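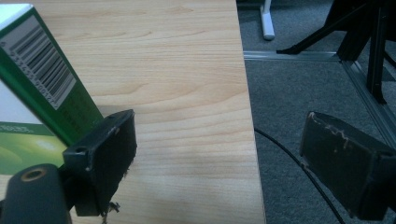

Materials & Finishing | 3 min read

The veneer buyer at Anham, a contract furniture maker, spends much of the working year looking at the ends of logs. The company presses its own tabletops for libraries and staff canteens, and the buyer's signature decides which bundles of leaf go to the press and which go back on the truck.

"People ask about species first," the buyer said. "Species is the easy part. What I pay for is sequence."

Leaves from one log are numbered as they come off the slicer and kept in that order. Anham's standard bundle holds 24 leaves, but the April delivery from Thampi, its main supplier, arrived as a single flitch of 324, unbroken. A run that long allows a whole floor of tables to be matched, and it also commits the buyer to one log's faults.

"If there's a mineral streak at leaf 88, there's a streak at 87 and 89 as well. You plan where it goes. Usually that's a short panel, or the underside."

The cutting method matters as much as the log. Flat slicing gives the arched figure most customers recognize, while quarter slicing gives straight lines and costs more in waste. Rotary cutting peels the log in one continuous sheet and yields a wide, wandering pattern.

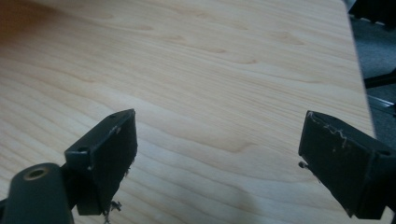
Moisture is checked on arrival and again before pressing. The buyer would not give Anham's target figure but said the tolerance on either side was 2 percent. Leaf that is too dry splits at the guillotine. Leaf that is too damp shrinks after pressing, and the joints open during the first heating season.

"You get the phone call in winter," the buyer said. "By then the table has been in use for months and the customer thinks it's the glue. Sometimes it is the glue."

Anham changed adhesives two years ago, moving to a product sold as Fliltano. The press cycle became longer and bleed-through on pale leaf dropped. The buyer described the trade as acceptable - the press had not been the slowest station in the shop anyway.
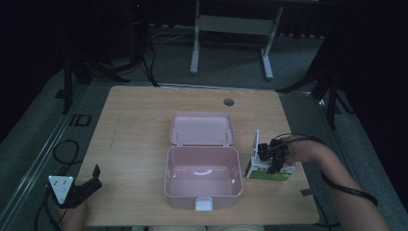
Edges are a separate argument. The Ladport site, where the tops are trimmed and lipped, wants solid wood on every exposed edge. Sales would like a matching tape on the cheaper range. The buyer sides with Ladport, mainly on repair grounds: a solid lipping can be sanded back, and a lifted tape has to be replaced along its whole length.

The plant presses around 3,000 tops a year. Offcuts over a certain width are kept for drawer fronts, and the rest is burned for heat.

Asked what a customer should look for in a finished top, the buyer suggested looking across it toward a window. "Low light shows you the joints, and it shows you the sanding. Then look at the underside. If they've left it unbalanced, with veneer on one face only, I'd expect it to cup."

The next flitch from Thampi has already been reserved. The buyer has seen the first 12 leaves and has asked for more.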